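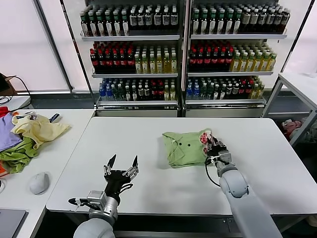 A green polo, partly folded, with the rest of the pile waiting on the next table.

Polo shirts should not be folded into squares. I've held this view for years and my family are sick of it, so now you can have it.

A T-shirt, fine. Fold it how you like. Roll it, stand it up in the drawer like a book, whatever the clever people are doing this March. A T-shirt is a flat thing and doesn't mind. A polo has a collar and a placket and buttons, and every one of those is a lump. Fold a polo like a T-shirt and you get a bundle with a hard bit in the middle. Then you put another on top. Then another. By the fourth the stack leans over and you have to hold it up with your chin on the way upstairs.

Look at where the buttons end up. Three small dark ones, near the middle of the bundle. I'd want them at the top, flat, collar showing, so you can tell at a glance what you've got. Shops do it like that and shops are right. Annoying but true.

I worked in a shop, I should say. Two summers at Mnguni, the school and workwear place in Drultton, when I was too young to be trusted with the till. Polos all day. Bottle green, maroon, that washed-out blue the primary had. The back room got a delivery of 600 before the start of term and they all came out of their bags for checking and then had to be folded again by us. Yolandi Moodley ran the floor. She had one method and she'd take your shirt apart if you did it another way, no telling off, just shake it out and hand it back to you. Buttons done up first. All of them, even the top one. Face down. Sides in, sleeves back along the side, then up from the hem in two goes and turn it over. Collar on top. Done.

I hated it. I still do it.

What gets me about the folding advice you read now is that it's all about drawers. How to fit more in. There was a leaflet came through the door from Benodard, who sell storage boxes, and it promised room for 83 items in one chest of drawers. I don't own 83 items I'd want in a chest of drawers. I own a lot of clothes I'd like to be able to put on without ironing them, which is a diffrent problem, and the leaflet had nothing to say about it. Small is what they care about. Small means more folds, more folds means more creases, and a crease across the front of a polo sits there all day right where people look.

So. Fewer folds, bigger shape. Takes up more shelf. I don't care.

The other thing is the pile. I will defend the pile. Yellow thing on top, a purple shirt off to the side, bright green under them, who knows what, a bit of red at the back -- that's a normal heap of clothes and there is no shame in it. People write as if you ought to sort first. Tops here, bottoms there, socks in a little basket. Why? You're going to pick up every single piece anyway. Sorting is handling everything twice. Take the top one, fold it, put it where it goes, take the next one.

My neighbour Junpei Ichikawa disagrees with me strongly on this. He sorts by colour, and then by person, and he says it's calming. It may well be. He also starts at nine at night and I can hear his radio through the wall until gone eleven, so make of that what you like.

Where I will give ground is the table. I used to fold on the bed like everybody and my back was awful. A bed is too low and too soft, the shirt sinks, you can't get a straight edge on anything. A plain white table, clear space, heap on another one beside it. Much better. I've got an old one from Dondum now, paid 220 for it which was too much, one leg is short. Still the best thing I've bought for the house. You want to be able to press the shirt down flat with your palm and push the air out. Can't do that on a duvet.

And do keep the laptop off it if you can. Mine migrates. I put it down for a minute to play something while I work and then there's a mouse and a cable and half the folding space is gone, and the shirts are getting done on the corner with one sleeve hanging over.

Anyway, buttons. Do them up before you fold. Top one as well. If you only take one thing from this take that, becuase a collar that's been folded open never sits right again until it's been washed, and then you're back at the pile.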